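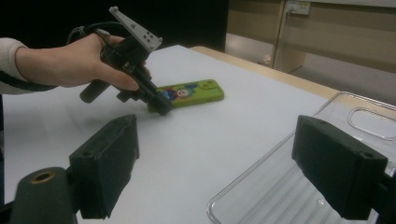
Brarnska Phone Case, Lime Green, Cartoon Print
Item no. 747-59

The Brarnska is a protective phone case from Isberg with rounded corners and a slightly raised rim. The back carries a cartoon print in blue, red, white and green, and the camera cutout is square.

Please check the model of your phone before ordering. The case is made in 9 sizes and cannot be exchanged once it has been fitted.

Care: Remove the phone and wipe the case with a damp cloth. Solvents and abrasive cleaners will damage the print.

Schools and libraries may order in quantity through our Fröhlich office. Orders of 79 or more are invoiced at the institutional rate - please state your account number on the order form. Replacement cases are handled by the Hikow service desk, with proof of purchase.

Also in this range: Brarnska Tablet Sleeve, Brarnska Card Holder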